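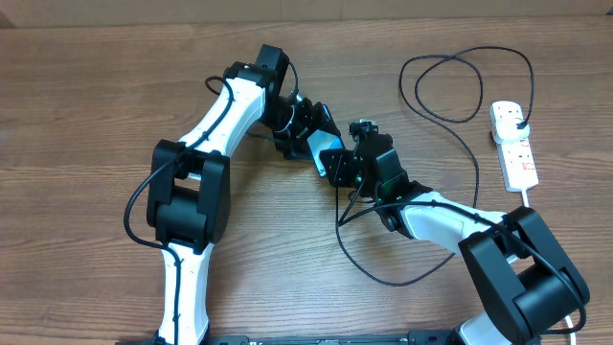 Figure 4. Wedine tabletop, light brown wood, with lengthwise grain.

4.3 Charging a phone on the tabletop

This section applies to the Wedine table in standard height. It covers placement of the phone, the charging cable and the power adapter or plug strip. For assembly of the legs, refer to 4.1. For oiling, refer to 4.4.

Before you start

Wipe the tabletop with a dry cloth, following the grain. Remove grit from the area where the phone will lie. Check the cable for cracked insulation and bent contacts. Do not use a damaged cable.

CAUTION: Do not place a plug strip on a damp surface. After cleaning with water, wait until the wood is fully dry.

Placing the phone and cable

1. Set the plug strip or adapter on one side of the charging area. If it has a switch, set it to off.
2. Lay the phone face up, with its full back resting on the wood.
3. Bring the charging cable in from the opposite side. Leave 500 mm of free cord between the phone and the nearest cable clip (part 109, sold separately).
4. Run the cord in a wide curve. Do not fold it or wrap it around a table leg.
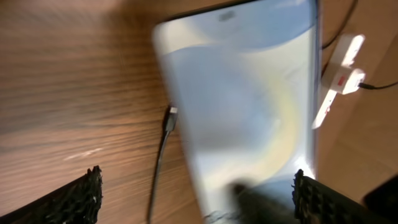 5. Hold the connector by its plug body and align it with the port. Push it in straight. If it does not seat with light pressure, withdraw it and check the port for lint.
6. Switch on the supply.
7. Confirm that the charging symbol appears on the phone screen.

NOTE: Metal connector tips can leave pale marks on the finish when dragged. Lift the connector when moving it.

Disconnecting

1. Switch off the supply.
2. Pull the connector out by the plug body, never by the cord.
3. Clear the cord from the tabletop before moving the table.

CAUTION: Do not cover the phone or the adapter with cloths or paper while charging. If either becomes too hot to touch, switch off the supply and let both cool.

Light scratches

Light scratches along the grain can be treated with Remard finishing oil as described in 4.4. Scratches across the grain need sanding first. Test on the underside of the top. Oil may darken the wood slightly.

Revision 2025-01-28. Text: Saadet Tokgöz, Gorent.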